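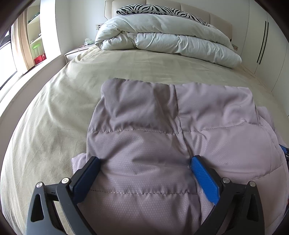
Folding and storing padded clothes: your questions

We get more post about quilted jackets, gilets and padded dressing gowns than about everything else in the wardrobe put together. These are the questions that keep coming back, usually in May, when people try to shut a drawer on their winter and the drawer declines. Answers are by Abrehet Tefera, who ran the finishing table at Serra for long enough to have opinions. Last updated Saturday, June 1, 2019.

Where should I fold it?

On the bed. A table is too narrow, the floor has a dog on it, and folding in mid-air is for people in adverts. You want a flat surface bigger than the garment with its arms out, and in most homes there is only one of those. Make the bed first. If you fold on top of a rumpled duvet you will spend the whole time patting down lumps that belong to somebody else.

Is there a right way to do it?

There are several, and everyone's mother had the correct one. Mine goes like this. Do up the zip or the poppers. Lay the garment face down and smooth it from the collar to the hem with the flat of your hand. Bring one side in towards the middle, lay the sleeve straight down along it, then do the same with the other side. Fold the bottom up to the top, once for a short jacket, twice for a long coat. Turn it over and leave it alone.

Should I fold along the stitching?

Yes, wherever the stitching runs in a sensible direction. The padding is thinnest at the quilting lines, so the cloth bends there without a fight. Fold across the middle of a puff and it will spring open again the moment you look away. Vertical seams don't always fall where you want them, and on a shaped jacket the lines wander off uphill. Follow them as far as they're going your way and then stop following them.

Mine never comes out as a rectangle. What am I doing wrong?

Nothing. Padded things have round corners. There will be a fat edge, a thin edge and a bit of hem or lining poking out of one side, and you can tuck that bit in as often as you like. It'll be back. The neat square parcels in shops have card inside them and a person paid to stand there.

If it really bothers you, put the untidy side towards the back of the shelf.

How do I get the air out?

Slowly, and with your forearm. Start at the closed end of the fold and lean your way along to the open one. Fine, shiny fabrics hold on to air longer than matt cotton ones, so give them a minute between leans. Don't kneel on it. I know you're going to kneel on it, so at least take your belt off.

What about vacuum bags?

For a fortnight's holiday, fine. For six months, I'd rather you didn't. Padding that has been squashed to the thickness of a place mat all summer needs a lot of coaxing in the autumn, and some of it sulks for good. We sell the Flallard storage bag, which is plain cotton with a drawstring and no suction of any sort. It takes up more room. It is also 25 litres, which suits an adult jacket or two children's ones, provided the children are still small.

Can I hang it up instead?

You can, on a wide hanger, if you have the rail space. Light jackets are perfectly happy hanging. Long, heavy ones tend to drag at the shoulders, and those I'd fold. Wire hangers are for unblocking sinks.

Does it have to be clean before it goes away?

I'm afraid so. Check the cuffs and the inside of the collar, where the winter collects. Go by the care label, let it dry right through, then give it another day because the middle of the padding is always behind the rest. Empty the pockets as well. The firm record is held by a reader who put away a satsuma.

What if the colour marks?

Pale shades — pinks, lilacs, that off-white everybody buys once — pick up dye from whatever is stacked with them. Keep them away from new denim. A clean pillowcase makes a good wrapper if you haven't got tissue, and most of us have a pillowcase that no longer matches anything.

How high can I stack them?

Three padded things, heaviest at the bottom. With a fourth, the pile begins to lean, and one night it'll come down on its own and frighten the household.

It's come out of storage creased. Should I iron it?

Please don't. Shake it hard by the shoulders, hang it in the bathroom while somebody has a shower, and pinch along the puffs with your fingers where they've gone flat. Most creases drop out over a day of wear. The ones across the back you can't see anyway.

Do you sell the folding boards?

We used to stock the Forano board. It was excellent for shirts. We had 200 of them and 27 came back with notes about padded coats, several quite personal, so now we don't.

Can I send you a photo of my fold for advice?

You may, through the contact page at Zitero. Abrehet answers on Tuesdays. She will probably tell you to do up the zip.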